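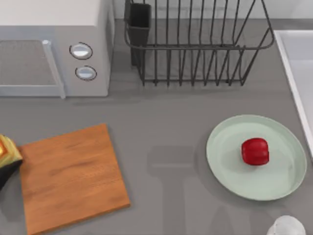
Kitchen counter from above, white microwave in the corner (render)

Plistby review: the app manager I didn't know I wanted

If you've ever moved to a new phone and spent the whole evening trying to remember which apps you had on the old one, you already know why I went looking for something like Plistby. I've been using it since October and I like it so much that I've started bothering my coworkers about it, so it's probably time to write it up properly instead.

Plistby is a small desktop program that keeps a record of the apps on your phone or tablet, along with their settings where it can get at them. You plug the phone in (or connect over Wi-Fi, more on that in a minute), it makes a list, and from then on you can sort, tag, back up and put things back. It doesn't get you any apps you haven't already got. It's a filing cabinet, basically, but a really lovely one!

Setting it up

The installer is small and the whole thing took me 8 minutes, and part of that was me hunting for a cable. You pick a folder for your backups, plug in your phone, tap the permission box that pops up on the screen, and wait for the first scan. I have 300 apps on my phone (I know, I know) and every one of them showed up with its proper icon and version number. My old program, Gollura, used to leave gray squares for anything it didn't recognize, and I'd end up opening them one at a time to see what they were.

There is an account option but you don't need one. I went two weeks without signing in to anything and never ran into a locked feature.

Everyday use

The main window has a list on the left and details on the right. Click an app and you get its size, when it was last updated, what permissions it asks for and when you last opened it. That last one is dangerous! I found eleven apps I hadn't touched in over a year, including 3 different flashlights on a phone that has a flashlight built in. All gone now, and I got back enough space for a long trip's worth of photos.

Tags are my favorite part. You make your own, and an app can have as many as you like. I have one called "travel" that I pull up before a flight, and one called "kid" for everything I put on the tablet for my nephew. With a tag picked you can hit Restore and it puts back just those apps on whatever device is plugged in. When Rochelle Tautahi at my office got a replacement phone, we made a backup of the old one over lunch and her apps were going onto the new one before the coffee was finished. A few of them made her sign in again, her bank especially, but that's the bank's rule and no backup tool will get around it.

Search is fast and forgiving. I typed "wether" and it still found my weather apps.

Wi-Fi mode

This is the one place where I'd say go in with some patience. When it works, it's wonderful – your phone sits in your pocket and the backup runs by itself. On my home network it dropped out a few times on bigger apps, mostly games, and started the file over from zero each time. Version 3 of the program is supposed to pick up where it left off, and for small apps it does. For anything large I still use the cable.

I wrote to support about it and got a real reply from a person named Ferhat Yalçınkaya, who told me to turn off the power saving setting on the phone while a backup runs. That fixed most of it. It should be in the help pages though, and I couldn't find it there.

How it compares

I've also tried Mader, which does a nice job with photos and messages but treats apps as an afterthought. You can save them all or save none of them, and there's no way to choose. Gollura lets you choose but it's slow, and the window is so crowded with buttons that I was always clicking the wrong one. Plistby is the only one of these I open without having a reason to.

Things I'd change

The dark theme makes the tag colors very hard to tell apart. You can't print the list or save it as a spreadsheet, which I'd love for the family devices. And the update notes are only one line long, usually "bug fixes," and I'm nosy, so I want to know which bugs.

Should you get it?

If you have one phone and twenty apps, you can live without it. If you look after a few devices, or you're the person your relatives call when they get a new phone, try the free version this week. It handles one device with no time limit. I paid for the full one on my second day and I'd do it again.

Reviewed on version 3, Windows laptop, Android phone and tablet. Posted 05/12/2018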